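Support home | Tickets | Known faults | Firmware | Contact
Print this page | E-mail this page
Reading time: 2 minutes

Ticket 488 – right hand stops during shoe shelf task
Opened: 13 July 2019
Site: Grustton test apartment
Software: Buvia task runner
Status: open, workaround in place

Reported problem

The right hand stops partway through the reach into the shoe shelf and the task runner logs a thumb torque fault. The arm holds position and has to be released by hand. We got the fault on 6 runs. The left arm is not commanded in this task and logged nothing.
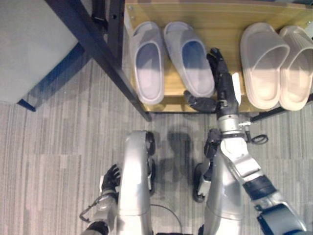

Right hand in the gap between the gray and beige slippers, thumb at the front edge of the board.

The planner treats the hand as a closed shape when it checks clearance. With the thumb out to the side, the hand is wider than the model, and the thumb can load against the board or a slipper heel. I think that is the cause but have not proved it.

Checks so far

Re-zeroed the thumb joint. Fault came back.
Swapped in the spare hand controller from Arnardóttir. Same fault, so the original went back in.
Cut reach speed to 75 percent. Fault still there, but it trips later in the move.

Second item, which may be separate. The log has 2 short dropouts on the wrist data line, both during arm moves.

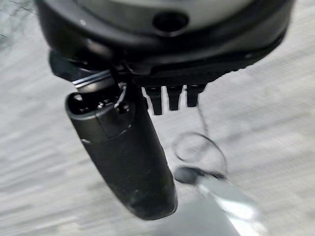
Any cable with slack in it needs to be looked at before the next full-speed run – a loop can catch on furniture or on the robot itself. Power down at the main switch first. The soft stop leaves the arm joints live.

Workaround

Fold the thumb before the hand enters the shelf and open it only at the grasp point. Keep people out of reach of both arms.

Next step

Clollus to send a corrected hand model in August. Ticket stays open until it has been run here.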